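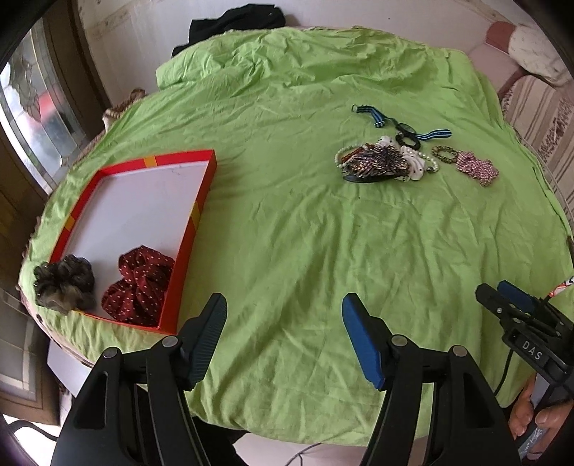 Nour Rizk wrote in to ask whether scrunchies and bracelets really have to live apart, and yes, I think they do! Pearls snag on everything.

So I'm happy to announce that Panyasiri's Clear the Tangle month is back this November, with 20 free evening sessions on sorting hair things and jewelry. Tip everything out on the bed, put like with like, and find a shallow box (a lid will do).
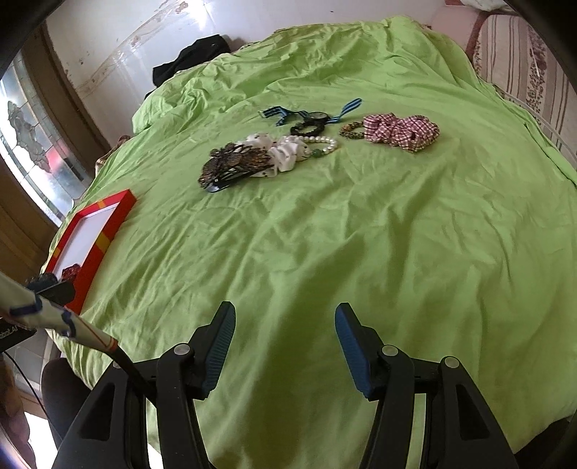
Sign-up opens at 9 in the morning, and 61 spots are already promised to last year's crowd, so be quick. Press questions go to me, Nantana Ruangrit, at the shop.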